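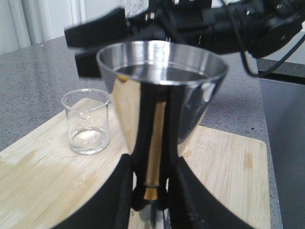
Stainless steel cup, filled nearly to the rim.

FOR IMMEDIATE RELEASE

Veston Forward Calls for Later Voting Hours in Municipal Elections

VESTON, 14 May 2018 – Veston Forward, the municipal party active in Veston and Sondoter, is asking city council to keep polling places open until 8 p.m. in all local elections, beginning with this fall's vote.

Polls in Veston now close at 6 p.m. The hours were set when most residents worked inside city limits. Many now commute to jobs in Grarkia and get home after the doors have closed.

"People tell us they want to vote and can't get there in time," said Armindo Sampaio, president of Veston Forward. "Two more hours in the evening would help shift workers, parents and anyone who drives the county road at the end of the day."

The party collected 200 signatures in support of the change during April, most of them at the Rawat Street market and outside the Sondoter library. The petition was delivered to the city clerk's office this morning.

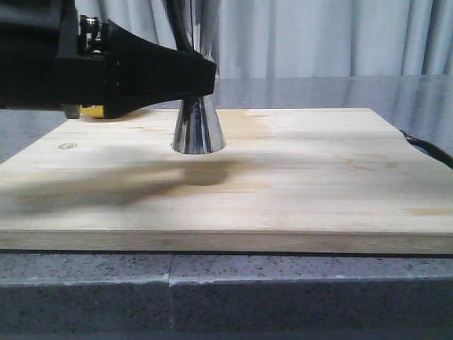
Under the city's election bylaw, council can change voting hours by a simple majority. The change would have to be approved before the summer recess for the clerk to hire and train poll workers for the longer day.

Councilor Ognjen Vidmar, who represents the Rawat ward, has agreed to bring the motion forward at the next regular meeting.

"The cost is two hours of wages at each polling place and a later night for the count," Vidmar said. "I think the city can manage that, and I expect to hear from colleagues who disagree."

The motion does not change advance voting or the rules for mail ballots. Morning opening times would also stay the same.

Residents who wish to speak to the motion must register with the clerk's office before the meeting. Written comments are accepted at the front counter of city hall.

Media contact:
Armindo Sampaio
President, Veston Forward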